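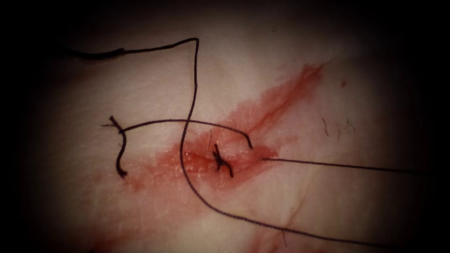 Is Shared Rooms suitable for readers with no background in the study of religion?

General readers can follow most of it, although the second chapter assumes some knowledge of planning law.

Published in June by Jondach, Shared Rooms examines how two port towns, Drendico and Strömberg, have provided public space for minority faiths. It draws on 145 interviews with worshippers, councillors and neighbours. The strongest of its nine chapters concerns a dispute over parking beside a prayer hall, which the book treats with patience and a good ear for local speech. The labour of women in running these centres also receives proper attention.

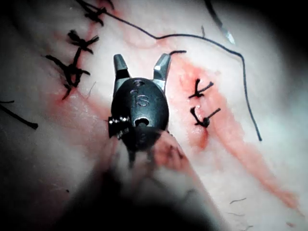

The comparison between the towns is less secure. Strömberg is given eight years of council records, while Drendico rests largely on recollection. Material from the two has been joined at several points, much as pale tissue is stitched in more than one place, and the joins remain visible to the reader. A longer introduction would have helped.

The index is thin, and the 11 maps are printed too small. The book is recommended for university and larger public libraries.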